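Sticky residue comes off most hard surfaces without special products. Start with the mildest thing in the cupboard and move up only if it fails.

## Labels on jars

Fill the jar with hot tap water, screw the lid on and leave it for 16 minutes. The paper usually peels off in one piece. If glue stays behind, mix equal parts baking soda and cooking oil into a paste, rub it on with your fingers and let it sit while you do the dishes. Wipe, then wash with soap.

## Tape marks on painted wood

Warm the mark with a hair dryer on low and roll the glue off with your thumb. Keep scrapers away from paint. An old library card works if you need an edge -- hold it nearly flat.

## White countertops and shelves

Try dish soap and warm water first. For what's left, use rubbing alcohol on a cotton cloth, and test it on a hidden spot. Alcohol dulls some finishes and will strip shellac. Wipe from the outside of the spot toward the middle so you don't spread the glue.

Melamine sponges do work, but they are a very fine abrasive. On a glossy surface they leave a flat patch that shows in side light.

## Rubber and foam pads

Glue-backed pads leave the worst mess.

1. Cut the pad away close to the surface with dental floss.
2. Put a few drops of oil on what remains.
3. Wait 17 minutes.
4. Push the softened glue off with a plastic putty knife. 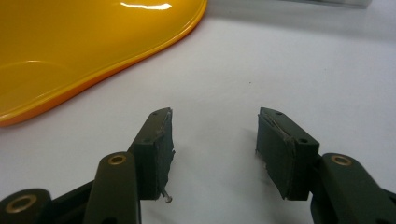 Wash off all the oil before you put a new pad down, then go over the spot with alcohol and let it dry. New adhesive won't hold on a greasy surface. Press the pad for a full minute and leave it overnight before putting weight on it.

For metal tools, 600 grit wet paper takes off the last haze. Use it with water and light pressure, and dry the tool right away.

Keep oily rags out of the hamper. Wash them separately, 2 rinses, and hang them outside to dry.

-- Carter Thibodeau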